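Snacks on the Doona: Patricio Goicoechea on Running Trollholm

7/14/18 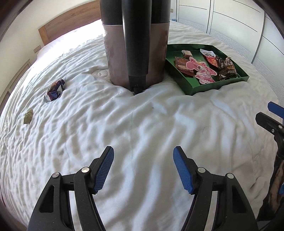
I'd barely got my boots off before Patricio Goicoechea was telling me about sheets. He's run Trollholm, a guesthouse up past the Llorente turnoff, for long enough to have firm views on thread count, pillow height and whether anyone needs a cushion they can't sleep on (no!). What he really wanted to talk about, though, was the snack tray. Mine was on the bed, green and shallow and a bit crooked on the white quilted cover, with a chocolate bar and a couple of pink packets shaped like cartoon characters. I'd opened one before he'd finished his sentence, sorry Patricio.

"People drive up here for hours and then find out the shop shuts at five," he said. "They're starving and they're cranky. You give them a biscuit and they're lovely again."

He used to leave a fruit bowl. "Beautiful pears. I ate 20 of them myself one week."

The lollies and chocolate were the idea of Hanyu Lü, who does the rooms with him and buys everything in one big monthly run. She reckons she's spent 3000 dollars on treats since they opened, and she's not sorry about a cent of it. "I buy what I'd want to find," she told me from the hallway, arms full of towels. "If it looks silly, even better."

I asked why the tray goes on the bed and not the desk. Patricio laughed. "Because the desk in Fumow is the size of a book!" (The rooms all have names. I was in Erkier, and I still don't know what it means.)

He won't iron the covers, either. "It's a bed. You're going to sit on it in two minutes."

Breakfast is from seven, and the porridge is worth getting up for.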